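Speaker notes: Clearing a Family Home
Grallwood Library, evening session, 7:00

Slide 1. Welcome
Thank Lies Verbruggen for the room. Say where the restrooms are. The talk runs 34 minutes, then questions.

Slide 2. Where to start
Start with paper. My aunt's house in Brernolholm had 900 letters and bills in the hall closet alone. Keep deeds, tax records and anything from a bank. Pause here and ask who has started already.

Slide 3. Small personal things
Leave jewelry until the paper is done. Families argue over a bracelet more than over a dining table. Write down who asked for what, with the date.

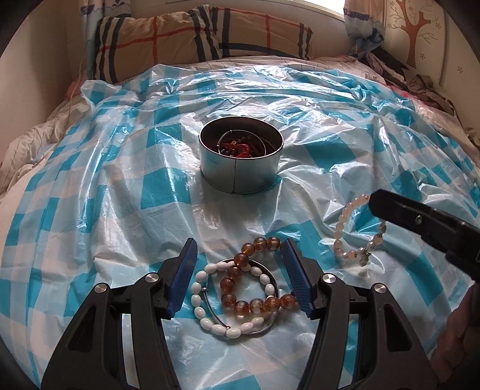
Bart Hoekstra's rule: one person keeps the list, and everybody else gets a copy. In our family that was my sister. We changed it twice and both changes were in writing.

Slide 4. Sorting space
Pick one flat surface per room. A bed works if you cover it first. Clear it before you go home. Skip the Segers story if we are past 7:20.

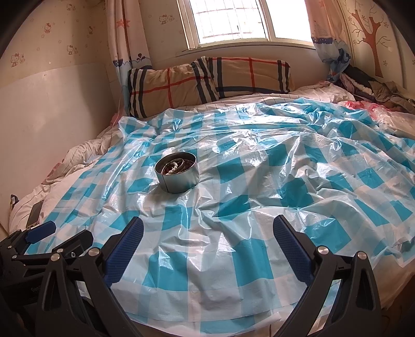

Slide 5. Selling and giving away
Get 2 quotes for furniture. The dealer in Dadby wants 5 days' notice and does not take mattresses. Charity pickups fill up in September, so call early. Handout is by the door.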